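Gudari Thermal Paste, 5 g syringe 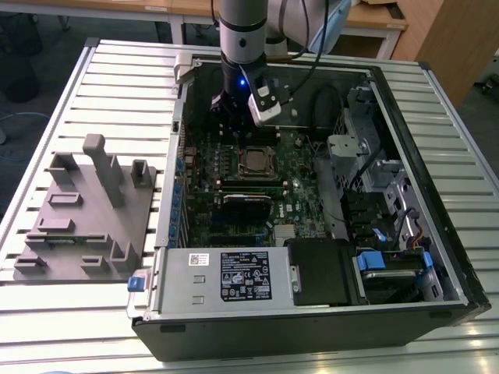 An open Dell desktop with the cooler off and the processor showing.

We've been selling paste for a long time and this is the one that ends up on our own machines, so it gets a page of its own. Gudari is a grey, medium-thick compound in a slim syringe, with a proper screw cap (hooray!) and a little plastic spreader tucked in the box. It goes on smoothly, stays where you put it and wipes away cleanly when you want to start again.

If your old desktop has started to sound like a hairdryer, a fresh layer of paste is one of the nicest small jobs you can do for it. Plenty of office towers are still running on whatever the factory put in, and by now that can be as dry as chalk. Clean it off, put new on, refit the cooler and listen to the difference.

In the box
One 5 g syringe
One spreader
Two cleaning wipes
Folded instruction sheet

Details
Colour: grey
Electrically conductive: no
Suits: desktop and laptop processors, graphics cards, games consoles
Shelf life: 5 years unopened
Enough for: 12 desktop processors, if you're not heavy-handed

How we put it on
Shut down, unplug at the wall and lay the case on its side so you're working downwards. Take out the cooler screws a little at a time, going corner to corner. If the cooler won't budge, twist it gently and don't pull! Wipe both surfaces until the cloth comes away clean.

Then squeeze a blob the size of a small pea on to the middle of the processor. Some people like a cross, some like to spread it thin, and we've had long and happy arguments over it in the shop. For ordinary square processors the pea does very well. Lower the cooler straight down, tighten it the same way you loosened it, and remember to plug the fan back in before you close up.

Keeping it
Cap on, tip down, in a drawer. Ours sits next to the kettle and seems fine there. If the first bit comes out runny after a long rest, squeeze that on to some kitchen paper and carry on.

Goes well with
Sironberg cleaning fluid, the small bottle. Lovely stuff on baked-on paste, and it doesn't smell too fierce.
Ragab long-shaft screwdriver, for coolers with the screws buried down among the fins.

From a customer
"Did both of the kids' computers and my own in one afternoon, and there's loads left. I can hear the radio again." Cayetano Peñalver, 12/3/18

Delivery
Posted in a padded envelope, normally the next working day. Unopened syringes can come back to us within 7 days of arrival. The bigger trade tube is due in April, so drop us a line if you'd like one put by.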